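Housing Association Issues Winter Guidance on Bedroom Storage and Laundry

ZILTEMTHORPE, December 2022 – The Neven Housing Association has published new guidance for residents on the care of bedding and clothing in small bedrooms. The guidance was sent to all 863 households in the association's buildings and replaces an earlier leaflet issued in September of last year.

According to the association, the revision follows a survey in which 525 residents answered questions about storage, airing and the use of shared laundry rooms. Lack of closet space was the concern raised most often. Many respondents said that they sort and fold clean laundry on the bed, and the new text is written with that habit in mind.

"Our smaller apartments were not designed with a separate place for this work," said Ju-won Ki, who heads resident services at the association. "The bed is the largest flat surface in the home, and the guidance now says how to use it well."

Residents are advised to fold back the quilt before sorting begins and to lay garments on the mat or sheet one at a time. Long items should be straightened along their full length before the first fold. Where the bed stands near a window, the curtain should be tied back during the day so that stains and loose seams can be checked in natural light.

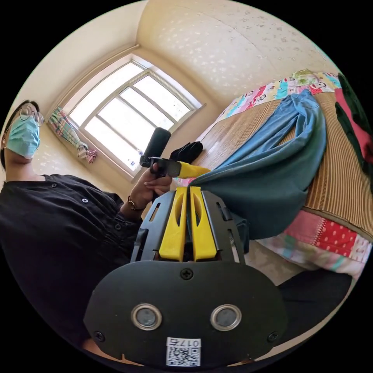 Seasonal Bedding

A separate section deals with woven sleeping mats, which many households keep on the bed throughout the year. The association recommends wiping the mat along the grain with a well-wrung cloth and leaving it uncovered until it has dried completely. Mats with a fabric border should be checked along the edge for fraying before they are rolled up and stored.

Patchwork quilts should be washed by themselves on a gentle cycle. Residents are asked to test red and other strongly colored patches with a damp white cloth before the first wash. The larger machines in the Kwak building may be used for double quilts and can be reserved at the front desk.

Clothing and Wall Storage

Clothing waiting to be folded may be kept at the edge of the bed, with dark and light garments in separate piles. Spare blankets should be stored folded on a shelf. Hooks fixed to wall panels are suitable for items in daily use, and heavy winter coats should be hung in the closet.

The association will supply one wall shelf without charge to any household living in a one-room apartment. Do-yoon Oh, the maintenance supervisor, said that 171 requests had been received and that 62 shelves had already been installed. The remaining work will be carried out building by building.

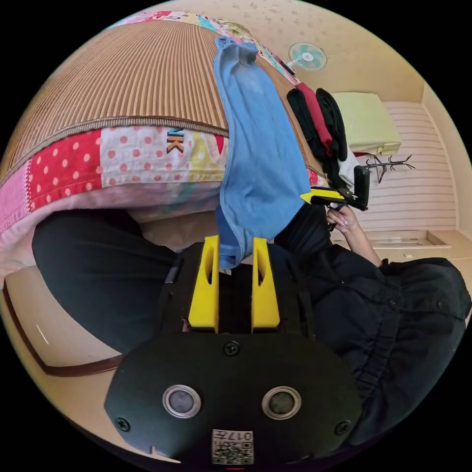

May residents put up their own shelves and hooks?

Residents may install light hooks without prior approval. Shelves require written permission from the maintenance office, which will confirm that the wall or panel can carry the weight.

Printed copies of the guidance are available at the front desk of each building. Questions about laundry room reservations should be directed to Mal-soon Baek in the resident services office.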